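Skilano valley places to stay: README

15 February 2026
by Octavio Londoño

Quick notes on the file so people stop emailing me the same thing. Will tidy when there's time. Probably October, after the season.

What it is

One flat list of places to stay in the Skilano valley. 169 rows, one per place. Guesthouses, flats to let, farm rooms, two campsites, the old Langlois hotel by the station. Made for people planning a walking holiday without a car, so everything hangs on the bus stop and the footpath, not the parking.

Covers four villages plus the scattered farms up the Fevuvside slope. Anything past the top lift is not in. Different bus company, different tourist tax, I gave up.

Files

places.csv is the list. stops.csv is bus stops with walking minutes to each place. notes.txt is odds and ends I couldn't fit in a column. Read notes.txt before you complain about a row, please.

Columns in places.csv

name - as on the sign. If the sign is in two languages, the first one
village - nearest, not the postal one. These differ, see below
kind - guesthouse, flat, farm, camp, hotel
kitchen - full, part, none
open - months, as numbers, so 5-10 is May to October

That's the lot. Prices were in the first version and I took them out, they were wrong within a fortnight and people blamed me at breakfast.

Where it came from

Walked most of it. The rest is from the leaflet racks, plus phone calls by Didier Marty, who has the patience. Each place was asked the same things in the same order: when are you open, can guests cook, how far to the bus, do you take one night. Answers written down as given. A farm that says "ten minutes to the stop" gets timed anyway because farmers walk faster than you do.

The one-night question didn't make it into the columns. Too many "depends". It's in notes.txt where somebody gave a proper answer.

Kitchen column, as it gets asked most

full means a hob, a sink and somewhere to put your shopping. part means a kettle and a fridge, or a shared kitchen down the corridor. none means none, eat out or bring sandwiches. Doesn't say anything about how nice it is, or wether there's a decent knife.

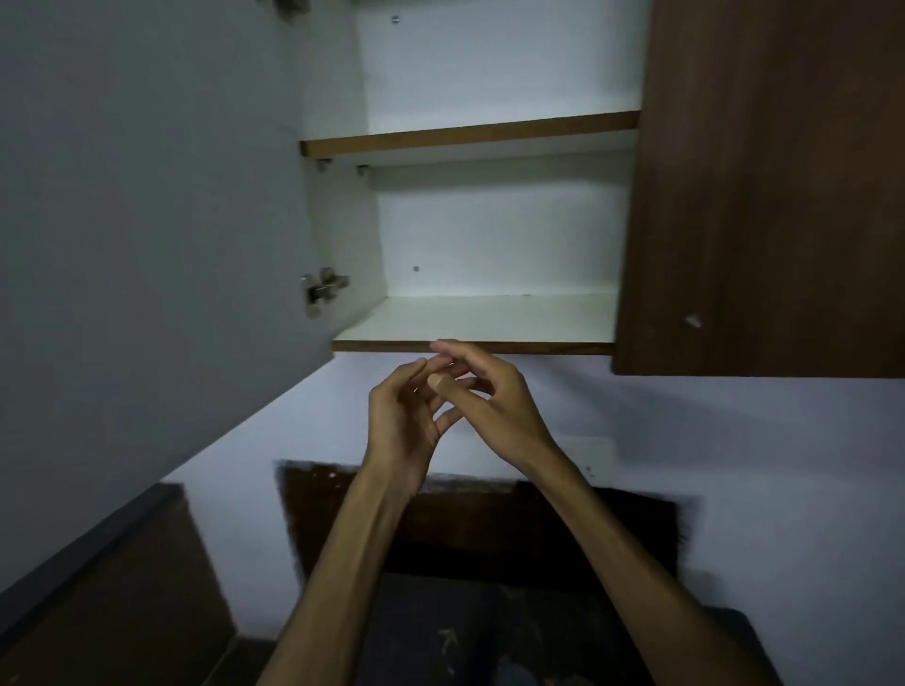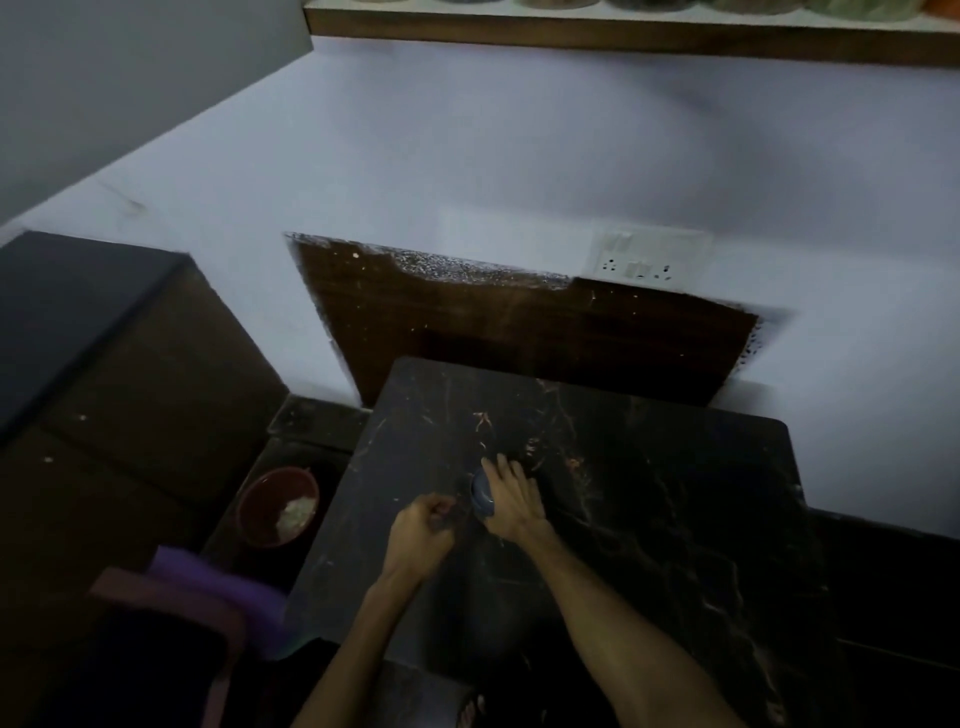
If a place has several flats and only one can cook, the row says part and the detail goes in notes.txt. I know that's not ideal. Splitting them into separate rows would mean a new row every time somebody does up an attic.

Known problems

Village names. The post office puts half of lower Fevuvside under Plulham, which is over the ridge and a good hour on foot. If you match on postcode you will send people over the ridge. Use my village column.

Winter months are thin. Several farms say "closed" and then open for anyone who rings. Left as closed.

40 rows have no phone number in notes.txt. Owners asked for that, do not add them back.

Walking minutes are in dry weather, with a rucksack, downhill to the stop. Coming back up with groceries is another matter. No column for uphill yet.

Accents got mangled in an early export. Mostly fixed. If you see a question mark in the middle of a farm name its one I missed, tell me which.

Don't use it for

Ranking places. There is no score in here and I don't want one. Also not for working out how many beds the valley has, the bigger places were vague and the campsites just laughed.

Using it

Free to copy and print. Say where you got it. If you put it on a map, put the date on the map too, places shut. Corrections by email or leave a comment underneath. Give the place name exactly as it is in the file or I won't find it.

Comments

marthe_walks
Used this for our week in September, very handy. The minutes from the church stop to the upper farms are right going down. Going up, double them!

Didier Marty
Uphill column is half done, Octavio has it in his inbox. Since before Christmas.

P. Hale
Is the Langlois open this Easter? File says 5-10 but the website takes bookings for April.

Octavio Londoño
Website is last year's. Rang them, still May. Will put a line in notes.txt

greenrucksack
Row for the lower campsite appears twice, once with a capital C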